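Gallery: Two Hands at the Breakfast Table

Inna Hladun, Pavliuk group. Last updated 2025-07-13.

In June we started to collect demonstrations for our study of bimanual household tasks. A person does the task with hand-held grippers, and later a policy is trained from the camera view. Our question was simple: does the policy learn better when the objects stay in the same places, or when we move them between demonstrations?

We recorded 400 demonstrations with eight people. In the first half the layout was fixed. In the second half it was changed after every 20 demonstrations. Each policy was then tested in 52 trials on the same table.

The policy from the changed layouts was clearly better when the cup stood in a new place. For the fixed layout the two policies were almost equal, and this surprised us a little.

The most difficult object for both was the small cup. The handle is short, and the fingers often cover it from the view of the hand that must take it. The bottle was easier, also for the people who were new to the grippers.

The full table of results, with the trials we had to repeat, is in the Tollorell report. The next gallery will be from Stuvham, where we use a lower table and the same set of tasks.

A white teacup, a folded blue towel, a toaster with a slice of toast, and a second gripper reaching toward the water bottle.
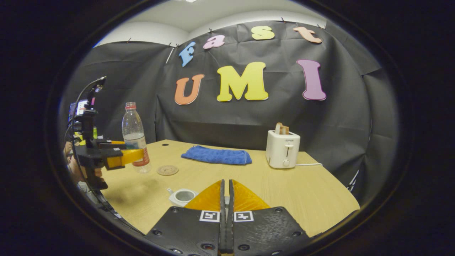
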